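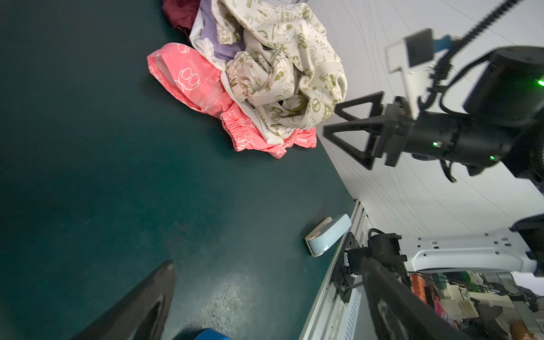 4.2 What a pile hides, and what it gives away

Folding usually starts before anyone folds anything. You look at the heap, you make up your mind what's in it, and only then does a hand go in. I spent a lot of the project on this short moment of looking, mostly after my first round of home visits in Hudport left me with page after page of notes on folding and next to nothing on the part that people complained about. A small pile is enough to show what I mean. In Figure 3 there are five pieces of fabric, and the one you'd name first is the cream cloth with the olive-green cartoon characters and peace symbols, since it's the largest and it sits over a good part of the rest. But look at the lower right of the heap, where the ruffled cuffs of the coral-pink garment stick out. Those cuffs tell you more about the pink piece than the whole printed front of the cream one tells you about itself. You know straight away that you're dealing with something that has openings with elastic in them, and you have somewhere to put your fingers.

I started calling these bits "giveaways" in my notes, and the word stuck, so I'll use it here. A giveaway is any visible part of a piece that lets a person say what kind of thing it belongs to while most of it is still buried. Cuffs are giveaways, and so are waistbands, collars, toes of socks, and the little loops that towels have for hanging. A print generally isn't one. This surprised me (I love a print, and I'd have bet money on it), but prints run over everything. The same stars can be on a sheet, a nightshirt or a pillowcase, and the people in our homes were quick to name the print and slow to name the piece. What a print does very well is tell you that two lumps on opposite sides of a heap are the same cloth. That's a different job, and I'll come back to it.

The material for this section comes from 80 piles, put together and folded in six homes, three of them in Hudport and the other three out in Dreswood, where the houses are bigger and people tend to have a separate spot for laundry. I asked every household to do what they normally do, at the table or on the bed or on top of the dryer, and to talk while they did it. They were good at the talking! I wrote down the first piece they named, the first piece they touched, and the first piece that came away clean, meaning without dragging anything else along. Those three are very often not the same piece. I had expected the first two to match nearly every time, and I redid a batch of my own notes in January after convincing myself I'd mixed up the columns. I hadn't.

The mismatch mostly comes down to elastic. A cloth with a gathered edge doesn't lie the way a flat cloth does. It pulls itself in, makes a sort of pocket, and whatever is near the pocket ends up partly inside it. The cream cloth in the figure has an edge like that near its middle, and there's a small pink ruffled band sitting under the cloth as well. Anyone who has folded a fitted crib sheet will know the feeling of lifting one piece and getting a second one as a bonus. In my notes I separate "riding along" (the second piece simply lies on top of the first and comes up with it) from "caught" (it's held by a fold or a gathered edge, and you have to give it a shake or use your other hand). Riding along cost people almost nothing. They barely noticed it. Getting caught made them stop talking, and that's how I learned to spot it on my recordings even when I couldn't follow their hands very well.

White and pale pieces were a story of their own. I'd assumed that strong contrast would help, and it does help with telling pieces apart – coral next to cream is never going to confuse anybody. Where it let people down was with the pale things tucked in between. In a heap like the one in the figure, the lavender fabric and the white cloth beside it both sit near the top, and the white one shows a folded edge. Now, is that edge a hem, or is it the cloth doubled over on itself? From the outside I can't say, and in the homes this was the sort of spot where people guessed wrong. They'd pinch what they took to be a single hem, lift, and find they had two layers and a sleeve. A folded edge looks so tidy that you trust it. I began marking these as "false hems," and once I had a name for them I saw them in nearly every pile that had a plain white piece in it.

Dark pieces gave less trouble than I'd expected. A maroon or navy piece at the back of a heap loses its inner detail, so you can't see seams or folds, but its outline against the table stays clear as long as the table itself isn't dark. That last part matters more than I gave it credit for. One of the Dreswood households folds on a deep green counter, and their dark socks more or less vanished into it in the evening. They knew it, too, and had gotten into the habit of running a flat hand over the counter at the end to check for leftovers. I've picked this habit up myself.

So how do people pick a starting piece? The Ní Bhriain coding sheet, which I used for all the piles, gives you a choice between "top," "nearest" and "largest." I found I needed a fourth option, "surest," for the piece a person was most certain about. It wasn't always on top and it was hardly ever the largest. Typically it was the one with the best giveaway at the rim of the heap, where a cuff or a band hung out over bare table. People went for the rim far more than for the peak. When I asked one father about this, he told me he doesn't like reaching into the middle before he knows what's there, and then he laughed and said it sounded like he was talking about a pond.

Prints come back in at this point. Once a hand is on the surest piece, the next thing people seem to do is check how far that piece goes, and for this the print is wonderful. You follow the characters or the stripes through the heap and you can tell that the lump over there will move when you pull over here. With plain pieces there's nothing to follow, so people tug gently and watch what shifts. I've called this the "test tug," and it's quick and easy to miss. Households with a lot of patterned fabric did fewer test tugs, while the household that bought nearly everything in plain colors from the Rilano basics range did them constantly, sometimes two or three before committing to a lift.

There are limits to all this, and I'd like to get them out of the way here and not at the end of the paper. My piles were small. I kept the sessions to 30 minutes, and a heap from a full week's wash would have needed more than that in most of the homes, so I can't tell you whether giveaways still do much when there are dozens of pieces on top of each other. I also can't say how much of what I saw depends on knowing the clothes. Everyone was folding their own household's things. A person who has washed the same pair of pants many times will recognize it from a thumb's width of waistband, and I had no way to take that knowledge away from them. In the next section I swap piles between the Hudport and Dreswood homes to get at this, and the test tug in particular starts to look quite different.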